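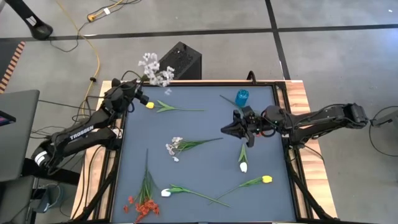 I've been meaning to write up our bench rules for months, and since I spent most of yesterday evening arguing with myself over rule four, now seems as good a time as any!

When I started at Donine we had 27 rules pinned to the wall and I don't think a single one of us could have recited more than three. They'd been copied over from the old Grikham site, where everything was bigger and heavier, and half of them made no sense for a pair of small arms on a wooden workbench. So back in May I sat down with a red pen and a very large tea and got it down to 16.

The one I care about most is dull: hands stay out while the arms are live. Not "just for a second", not to nudge a tulip that has rolled the wrong way. You pause, you wait for both arms to settle, you say "going in" out loud (yes, even if you're alone, I feel daft too) and then you reach.

Next is cables. Every cable gets checked by hand at the start of a shift, right along its length, and anything on the floor where people walk gets moved or taped. I used to skip this. Then I caught my foot in a loop at Plimix and very nearly took a monitor with me, so now I'm the cable bore.

Rule four is the one I keep rewriting. It says you reset the bench between runs, flowers and vase included, but it never said how tidy. Some people line the stems up like a florist's window, and then the arms only ever get practice on neat stems. My new wording is "scatter them, mix the colours, let some cross over", and I'm still not happy with "some".

Oh, and write down the bad runs! A dropped stem goes in the log the same as a good one. We're on entry 526 and the grumpy ones are by far the most useful to read back.

Rule five is about mugs. I'll save that for another post.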